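Gallery: Planning the Folding Bench at Hedo
Posted 1/16/20

Quite a few of you wrote in after the last update wanting to know how a small laundry like ours goes about putting money aside for a folding robot, and since I do love talking about budgets (I know, I know), I thought I would answer with a little gallery and let the notes run on as long as they need to. Hedo is the name we gave the bench project when it was still a page in my notebook. The second bench would go into our Riihimäki shop, if the numbers hold up through February.

We set the fund up with 2,000 euros for the things that never show on a quote: spare fingers, table surfaces, cables, and the electrician, who is lovely but does charge by the visit.

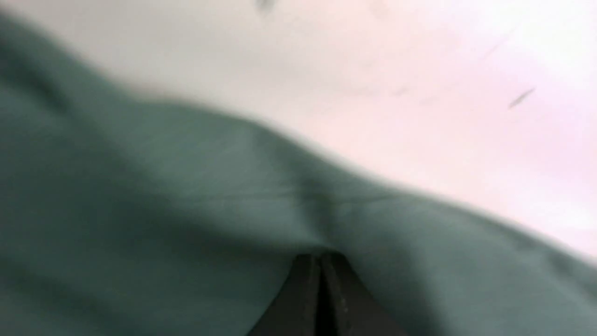

The quotes themselves took far longer to read than I expected. Stovis priced the arm, the gripper and the wrist camera as one package, with delivery folded in, while Konwood listed every last bracket on its own line and left the service plan for a separate letter. I ended up copying both onto one big sheet of paper so I could compare them properly, and I would warmly recommend doing the same before you ring anybody back. For the extras alone, Konwood came to 2,741 euros, and that was before training.

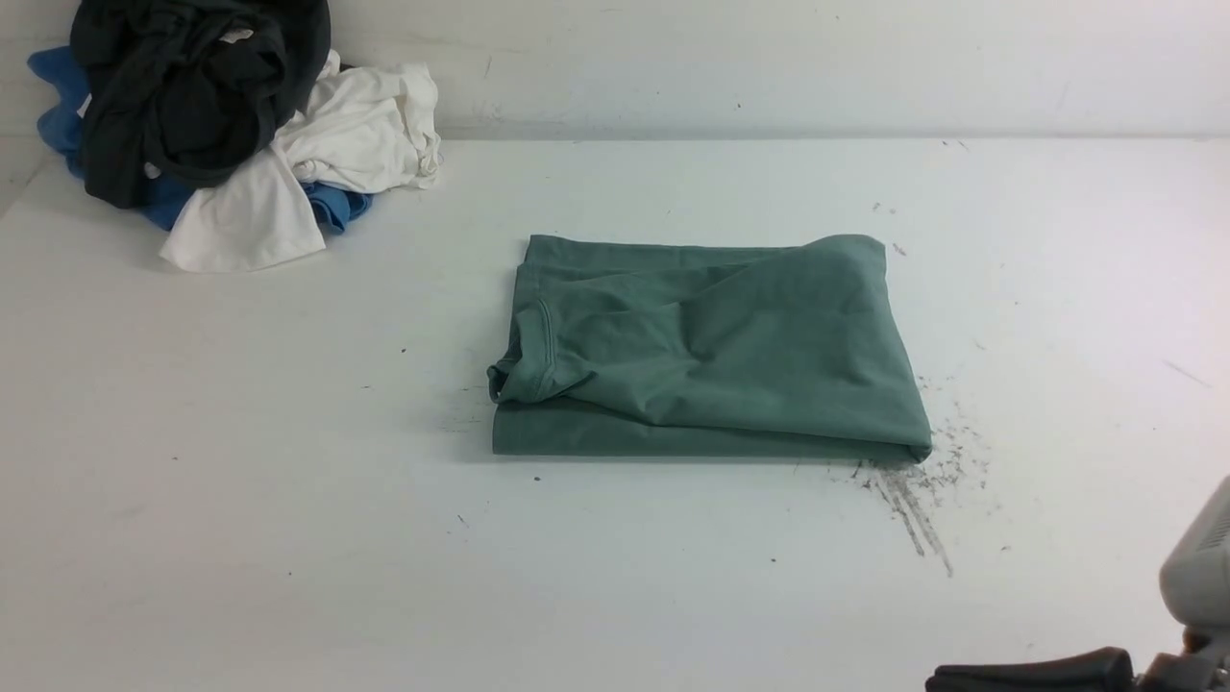
Table space is the line I would plan for most generously. Our first sketch had a bench hardly bigger than a folded bath sheet, and it took a patient phone call with Stovis to talk us out of it. You want a place for the heap waiting its turn and a clear stretch in the middle for the folding itself — the pile of black, blue and white clothes back against the wall and the green T-shirt out on its own give a fair idea of the spread. The white top has picked up dark scuffs and specks by the shirt, too, so I have put a replacement surface on the list, and a better grade of it for Riihimäki. 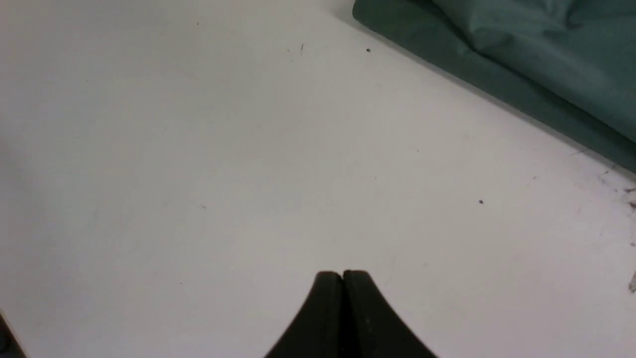 Should a small shop buy the service plan in the first year?
We would, at least for the first bench. Ours covers 2 visits and phone help, and knowing the cost up front makes the rest of the budget much easier to set. For a second bench, ask whether both can share one plan before you sign anything.

The full worksheet has 16 lines at the moment, and I will put up a tidier copy once Konwood has sent over the training price.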